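Parnedus 的公用工作间里，裁坏的板子堆在门后，高度常年到我膝盖。我在那儿修了两年别人的边，也修自己的，修自己的时候居多。下面写的是怎么把一块厚的浅色轻质板（泡沫芯板、瓦楞厚板、夹层纸板都算）的毛边收拾到能见人的程度。不涉及实木，实木请去找脾气更好的人。

## 先说清楚要修的是哪条边

一块板有四条边，出厂的那几条通常没问题，问题都出在你亲手裁的那条上。常见的毛病大概是这几样：

- 起毛：芯材被刀拖出来，边上一粒一粒的小疙瘩。
- 斜口：刀没立直，正面尺寸对，背面多出一条。
- 塌边：刀钝，或者压得太狠，面纸往里陷。
- 台阶：第一刀和第二刀没走在同一条线上，手指一摸就知道。

前两样能修，第三样勉强能修，第四样看台阶多高。超过一毫米的台阶我建议重新裁，你会觉得可惜，然后花掉比一块新板还贵的一个下午。

## 工具

- 大号美工刀，新刀片。“上周刚换的”不算新。
- 钢尺，比要裁的边长至少多出一拃。
- 切割垫，或者一块你不心疼的硬板。
- 砂纸块，240 目和 400 目各一个。砂纸要贴在平的木块上，拿手指裹着砂纸磨，磨出来的是波浪。
- 白胶，兑一点水。
- 软毛刷，一支旧水彩笔。
- 纸胶带，低粘的那种。
- 收边纸条，后面会讲。

我用的砂纸块是 Zein 的，刷子是 Tala Chidiac 搬走时留下的，掉毛，但掉得很有规律，我已经习惯了。

## 第一步：看边

把板竖起来，边朝着自己，灯从侧面打过来。平放着看是看不出东西的，平放的时候每条边都很体面。竖起来以后，眼睛顺着边从下往上走一遍，看两侧的轮廓线。

健康的边，两条轮廓线都是直的。裁坏的边往往一侧直、一侧毛：刀进去的那面干净，刀出来的那面乱七八糟。记住哪一侧是毛的，用铅笔在那一面轻轻点个点，待会儿只修那一侧。
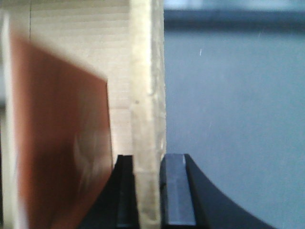

*板边正对着看：左边轮廓较直，右边高低不平，有细小的凸起。*

很多人第一次做的时候会两侧一起修，图个对称。修完以后两侧确实对称了，都不直。

顺便看一眼板面。有的板面上有一道道细密的横纹，像瓦楞纸那样。纹路的方向很要紧：顺着纹裁，刀会自己找沟走，你以为是你在推刀；横着纹裁，每过一道纹刀都会轻轻跳一下，毛边多半就是这么跳出来的。板面上如果还有竖着的浅线，先用指甲横着刮一刮。刮得到落差的是折痕，这种地方受力会弯，别让它离边太近。刮不到的多半只是印子，随它去。

## 第二步：去掉大的

毛边里最突出的那几粒，先用刀削掉，别急着上砂纸。砂纸碰到大颗粒会把它整个扯下来，留一个坑，坑比疙瘩难看，而且补起来更麻烦。

削的时候刀片几乎平贴着边，刀口稍稍朝外，从板的一头往另一头推。推一小段，停，吹掉碎屑，再推。不要来回锯。一刀削不掉的，说明刀钝了，掰一节。

Georges Abou Jaoude 教我的时候，规定每修一米掰一节刀片。我当时觉得这人和卖刀片的有亲戚关系。后来我自己省着用，一片刀修了三条边，第三条边现在还在门后面那堆里。

## 第三步：磨

先 240 目，再 400 目。板要固定住，最好让边露出桌沿一点点，上面压一块平板，平板也退到离边一指宽的位置。手持砂纸块，块面和板面成直角，只往一个方向走，走到头抬起来，回到起点再走。

力气要比你想的小。轻质板的芯材没有什么抵抗精神，稍微一压就低下去了，低下去就再也不上来。我一般数 5 下，停下来，竖起来看一眼，不够再来 5 下。大多数边不用超过 4 轮。如果磨到第六轮还不平，问题已经不在砂纸上了，回去看第一节的“台阶”。

磨完用软毛刷把粉扫掉，扫的方向也是顺着边。不要用嘴吹，粉会飞进眼睛；也不要用湿布擦，面纸一湿就起泡，之前的功夫全部作废。这两件事我都做过，第二件做过两次。

边上偶尔会有一个小黑点，芯材里带的杂质，或者不知道谁的铅笔屑。能用刀尖挑就挑，挑不出来就别挑了，反正后面要盖住。为一个黑点挖出一个洞的事情，工作间里每个月都有。

## 第四步：封边

磨好的边是开口的，芯材露在外面，放几天会吸潮，再碰一碰又起毛。封边的办法有两种。

**刷胶。** 白胶和水三比一，旧水彩笔蘸一点，在废板上抹掉多余的，再沿边薄薄走一道。干透以后用 400 目轻轻带过，再刷第二道。两道就够。刷三道的边会发亮，像被人舔过。

胶没干之前，把板竖着夹住，夹的位置离刷胶的边远一些，夹口两侧各垫一小片硬卡纸。不垫也行，夹口会在板面上留下两个规规矩矩的方印子，以后谁拿起来都会问一句。

**贴条。** 想要边看上去像一整块料，就贴收边纸条。纸条的宽度要比板厚多两毫米，两侧各留一毫米，贴好以后再修。我用的是 Perunwood 的本白色纸条，一卷 50 米，买的时候觉得这辈子都用不完。到了四月就用完了。

贴的步骤：

1. 纸条剪得比边长多出一指，两头都留余量。
2. 边上刷一道稀胶，等到摸上去发粘、不沾手。
3. 从一头开始贴，拇指在后面压，另一只手在前面提着纸条，只提，不拉。拉紧了贴，干了以后板会弯，像在跟你鞠躬。
4. 用木块的侧面从头到尾推一遍，把气泡赶出去。
5. 等一个小时。真的等一个小时，去吃饭。
6. 两侧多出来的纸，用新刀片贴着板面切掉，刀口朝板外倾一点点。
7. 两头的余量最后剪，剪完用 400 目倒一下角。

第六条是最容易翻车的地方。刀口朝里倾，切下去的就是面纸，一长条，很整齐，整齐得让人想哭。手不稳的人可以改用砂纸块斜着磨，慢，但砂纸一次犯不了太大的错。

## 第五步：放平

修完的板别靠墙。靠墙放一晚上，第二天它就有了自己的想法。找一块平地，下面垫张纸，上面压一块尺寸差不多的平板，再压几本书。我压的是 Ratevetti 的旧产品目录，一本 681 页，一本 1145 页，都没有人读过，压东西倒是很称职。

压一夜，早上取出来，竖起来再看一遍边。

## 几个老是有人问的

**刀片到底要多厚的？** 厚板用大号宽刀片。小刀片细，裁到一半会往旁边弯，斜口就是这么来的。

**能不能用热切？** 纸面的板不要，会焦。全泡沫的可以，记得开窗，边还是要磨。

**能不能一刀切透？** 能，如果你是机器。人就老老实实分三刀：第一刀只切面纸，第二刀切芯，第三刀切透背面。三刀都靠着同一把尺，尺中途不许动。尺动了就是前面说的台阶。

**尺老是滑怎么办？** 背面贴两条纸胶带，粗糙的那面朝外也行，卷成小圈也行。Tala 的办法是整个前臂压在尺上，压出一道红印，尺确实不滑。她裁的边比我的直，这一点我一直没什么好说的。

**修坏了还能救吗？** 把坏的那条边整条裁掉，尺寸改小，跟甲方说这样比例更好看。

用过的砂纸块在桌沿上磕两下，粉就掉了。请磕在垃圾桶上方。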